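# Sore thumbs from snapping small plastic parts together – any tips?

Asked 2/3/25

I took on some assembly work that I do sitting at a table, and it's the simplest job in the world on paper. You take a white plastic housing, you push a bright green clip into the end, you drop it on the pile, you do it again. My order is 1,000 pieces and they come as loose parts in big clear bags from a place called Flanitz.

I figured I'd get through it in a couple of evenings with the TV on. Nope! By the time I've done 100 my thumb and index finger are red and a bit numb, and the clips hook onto each other so I spend ages picking them apart.
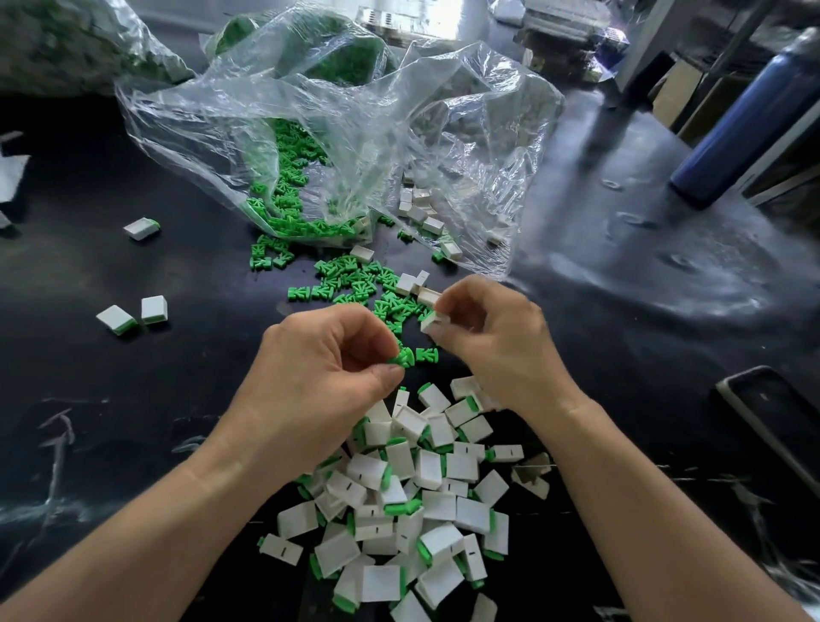

I've been doing it all by hand, left hand on the clip and right hand on the white part, and then pushing until it seats. Every so often one goes in crooked and I have to pry it out with a fingernail (ouch). I tried rubber fingertips from the office supply aisle but then I couldn't feel whether the clip was in.

Is there a better way to set this up? Would it be faster to untangle all the clips first?

---

**Answer 1** (89 found this helpful)

I did piecework like this from October until spring, for Orkance, different part but same idea. What helped me most:

- Untangle a handful at a time. Don't do the whole bag, they just knot up again when you move them.
- Put the clip halfway in with your fingers, then press the end down against the table to finish it. Your palm does the pushing and your thumb gets a rest. Try it on a few first in case yours don't like being pressed that way.
- Lay a dish towel down. Shiny tabletops are the worst for this, everything skates off when you push.
- Pour finished ones into a box every so often – a big heap creeps toward you and then you're grabbing done pieces by mistake.

Also switch hands! It feels silly and slow for the first 2 evenings and then it's fine.

---

**Answer 2**

cloth tape on the thumb, the kind climbers use. you can still feel the click through it

---

**Answer 3**

Are these the Flomico ones? If so ask for the newer clips, the old batch was really stiff. If they're not then ignore me. I'd stop if the numbness is still there the next morning though.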